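**Can they tidy up yet?**

I get asked this more than anything else - when will a machine sort out my bedroom? So I asked Mabli Phillips, who works on grippers at Vellevix. Carrying a box, she says, is fine. Deciding what goes in it is where things slow right down, and soft stuff is the worst!

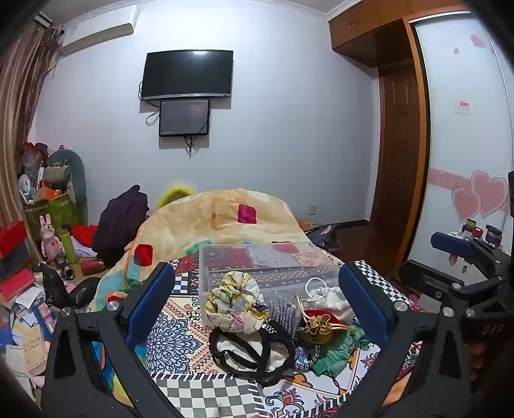 *A scrunchie, hair ties and a gold drawstring pouch, all in or around one clear box.*

My money's on floors and dishes first. Hair ties can wait (mine have waited since August). More from Mabli next time, including why she hates drawstrings.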